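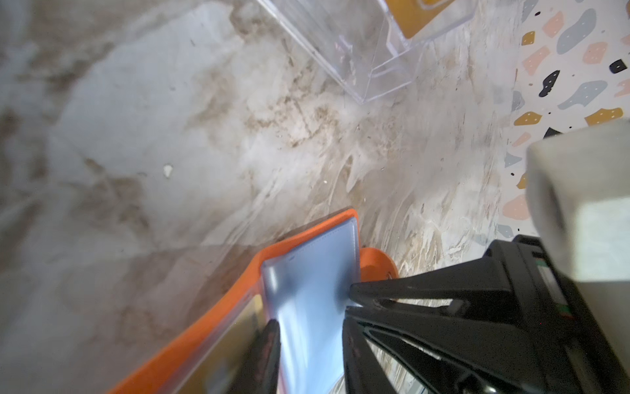

Unit 4: Collecting demonstrations for a two-arm learner
Course notes, Nowicki lab sequence

Reading before the session: the chapter on imitation learning, and the logging guide for Jilus, the recording program used in this course.

1. What a demonstration is

For this course, a demonstration is one complete recording of an operator driving both arms through the task from the start pose to the end pose. It holds the joint positions of both arms, the opening of each gripper, and the video from every camera, all on one clock. A recording with a gap in any of these is thrown out. We do not patch gaps.

The learner sees only what is in the recording. If you know where the edge of a plastic card is and the cameras don't, your motion will look unexplained to the model. Drive from the camera views whenever you can, and keep your eyes off the real table.

2. The task

The card wallet task is used from this unit through the end of the course. The objects are an orange card wallet with clear sleeve pages inside, a small set of cards, and loose transparent holders. The full task is to open the wallet, put a card into a sleeve, and close the wallet again. It is split into stages, and each stage gets its own label in the log:

Approach and grasp the wallet
Open the cover
Pick up the card
Insert the card
Close the cover and release

Students often ask why we don't begin with blocks. Blocks forgive a lot. A thin card on a flat surface does not, and neither does a clear sleeve that reflects the lights. The first data set from the Bresavine group was all blocks, 3,130 recordings of them, and the model trained on it could not lift a card from the table at all.

3. Resetting between recordings

Put both arms in the start pose with the grippers open. Place the wallet closed, within reach of both arms, and change its position and angle each time. The same goes for the cards. Do not line things up with the edge of the table out of habit – the model will pick up on the habit.

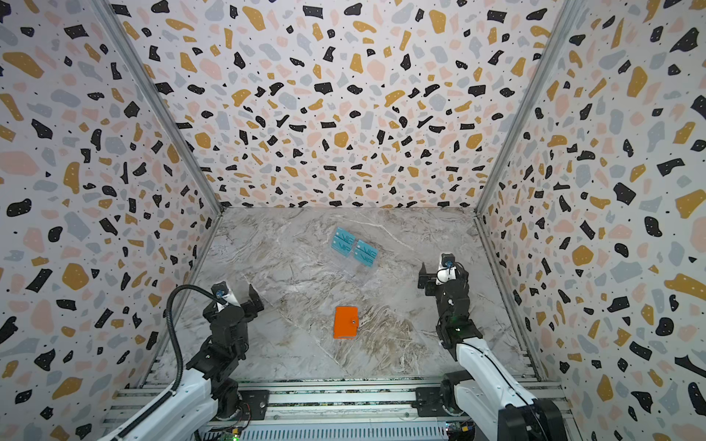
Small changes in placement are enough. What matters is that they cover the area the arms can reach, including the awkward spots near the side walls. Use the placement sheet, which gives a position and an angle for every reset, and check off each line as you go. If a placement turns out to be out of reach, write that on the sheet and move to the next line.

Leave the patterned walls and the table covering alone during a session. Backgrounds are changed between sessions only, and the change is written in the log.

4. Driving the arms

Move at a steady pace. Long pauses are a problem, as the model learns to pause too and may then never start again. If you need to think, stop the recording and begin over.

Close the grippers only as far as needed. Sleeve pages bend, and a hard squeeze pulls several of them together. When one arm is holding the cover, keep it still while the other works.

Mistakes you recover from can stay in. A missed grasp followed by a clean second try is useful, and is labeled "recovered." A card pushed out of reach ends the recording, which is labeled "failed" and kept in a separate folder.

5. Wrist views and the fixed view

The fixed camera shows where things are. The wrist cameras show contact: whether a finger is under the card or on top of it, and which layer of plastic it has caught. During insertion, the wrist views carry nearly all the useful information, so check them before you save.
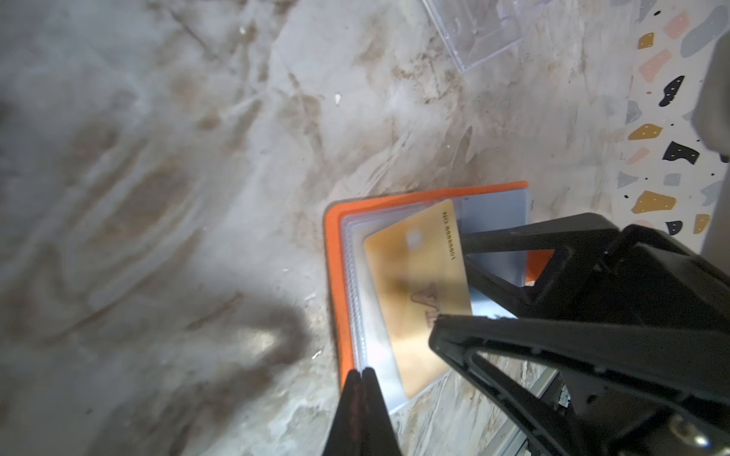 Yoga Sutanto disagrees with part of this section and asked for the objection to be included: wrist views are easy to overrate, and in the Vistavley runs the insertion stage got worse when the fixed view was dropped, since the model lost track of what the other arm was doing. The advice from that side is to review both views at every stage and to reject a recording if either one is unclear.

Both positions are reasonable, and we will compare them in the July session. Until then, follow the stricter rule and review both.

6. How many recordings

The shared set now has 1,488 accepted recordings, of which 755 include the insertion stage. The rest stop after the cover is opened or the card is picked up. New work should go to insertion first.

7. To hand in

Your placement sheet, the Jilus log, and one page on a failed recording of your own. Give the stage where it failed, what each camera showed at that point, and what you would change in the next attempt.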